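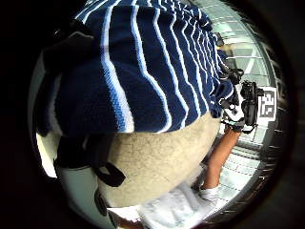

A striped navy knit and a beige, fuzzy-surfaced form, seen from the handheld gripper during a recording session at Drekum's Omcombe site. Photo: Drekum

Omcombe firm records people handling clothes and soft goods to train robot

Oct 15, 2019

OMCOMBE – A local robotics company has recorded 549 examples of people picking up, folding and moving soft household goods, and plans to keep recording through the winter before it hands the full set to the software that will run its robot arm.

Drekum, which rents the second floor of the old Valtadeck building on the east side of town, began the work in June. The company wants an arm that can sort and fold mixed laundry and put away knitwear, blankets, cushions and similar things. So far its arm handles boxes and bottles well and does poorly with anything that changes shape when it is lifted.

"A box has the same corners every time you look at it," said Chelsea Birkett, who runs the recording program. "A sweater has a different shape every time somebody sets it down. You can't write rules for all of that, so we show it."

People do the showing by hand. Each one holds a gripper tool that carries its own wide-angle camera and does an ordinary task with it, such as pulling a knit off a pile or turning a sleeve right side out. The video and the hand's movements are saved together. The learning system is later trained to produce the same kind of movement when it sees the same kind of thing.

Square black-and-white markers printed on paper go up on the walls before a session. The software uses them to work out where the gripper is in the room. Marloes Goossens, the engineer in charge of the software, said the markers have caused more lost time than any other part of the setup. If one is moved between takes, or half covered by somebody's bag, the position data can drift and the take may have to be thrown out.

"We tape them, we check them, we check them again after lunch," Goossens said.

The company has 10 paid collectors, most of them part-time. They work in pairs in two-hour blocks, and they change roles halfway through. One does the task and the other calls out the start and stop, resets the pile and fills in the log sheet. A take can be as short as a few seconds. Folding a large blanket can run past a minute.

Azucena Cervantes has been collecting since the first week. She worked in a dry cleaner's for several years before that and said she had to unlearn some of it.

"I was too quick," she said. "At the cleaner's you snap a shirt and it falls flat. With the gripper the camera gets nothing but a blur. Now I go at the speed you'd use to show a kid."

Collectors are also asked to leave their mistakes in. If a stripe ends up crooked or a fold slips, they are told to fix it with the gripper and keep going. Birkett said the early recordings were too tidy. The arm, trained on a first small batch, could follow a good fold most of the way and then had no idea what to do when the fabric slid. Takes with a slip and a recovery are now marked on the log sheet with a letter R, and the company would like more of them.

Bulky knits are the hardest group. They stretch when they are pulled, they hang in waves, and they fill the camera's view when the gripper is close, so the software can lose track of the edge it is supposed to be following. Stripes help a little, Goossens said, since the lines show how the fabric is bending. Plain dark knits give it very little to go on. Draping something knitted over a padded or rounded shape adds another problem, and the system has to learn where one surface stops and the other begins.

The company now has 56 different items in use. Some were bought new, and others came from a clothing drive at the Omcombe library in September. Each has a number on a paper list kept by the door. Items are washed when they need it, and a washed item gets a note on the list, because a knit that has been through the dryer does not behave the way it did before.

Not all of the takes so far will be used. Jaqueline Bañuelos, who reviews them, said she watches every one at normal speed and marks it keep, fix or drop. A take is dropped if the start was missed, if the camera view is blocked for most of it, or if the task was not finished. Hands, straps and sleeves get into the picture all the time, she said, and that alone is fine. Another person walking by in the background is fine too, as long as they do not reach into the work area.

"The real place where this ends up will have people in it," Bañuelos said. "I'd rather have a leg in the shot than a room that looks like a lab."

Faces are a separate matter. Collectors sign a release, and visitors are asked to stay behind the line on the floor during a take. Any face that does get recorded is blurred before the file is stored. Drekum said it does not sell the recordings and has no current plan to publish them.

The arm itself, which the staff call Chou, stands in a separate room and is not used during collection. It gets a test every two weeks on the newest version of the software. In the latest test it was given six tasks and finished four. It folded a hand towel, moved a cushion from one bin to another, pulled a scarf from a pile and laid a pillowcase flat. It failed on a cardigan and on a blanket.

Birkett would not give a date for a finished product. She said the next goal is a larger and more mixed set of recordings, including some made outside the Valtadeck building. The company is talking with two laundries and a care home in the area about recording there after New Year – the rooms are darker and more crowded, and the tables are different heights.

Drekum is looking for more collectors for the evening blocks. No technical background is needed. Applicants should be 18 or older and comfortable standing for two hours, and left-handed people are especially welcome, as almost everyone on the current crew is right-handed. Training takes one afternoon and is paid. Forms are at the front desk on the second floor.

The elevator at Valtadeck is out of service until the end of the month. Applicants who can't use the stairs can ask at the ground floor entrance and someone will come down.

Comments (5)

Dulce Palacios
I did two blocks in August. The gripper feels light for the first half hour and then you notice it in your wrist. Nice people though and they pay on time.

rgh_eastside
Four out of six and it can't do a cardigan. My teenager has the same score.

Tillie M.
Is parking behind the building OK for the evening shifts or is that still permit only?

Dulce Palacios
@Tillie M. Permit only till 6 p.m., after that anyone can park there. I used the lot by the tire place.

oldloom
Hope they have some hand knits in that pile. A loose hand-knit shawl moves nothing like a store sweater, and the edges curl if it wasn't blocked right. I have a few I could give them if somebody from the company reads this.

Contact the newsroom | Corrections | © 2019 All rights reserved | Back to top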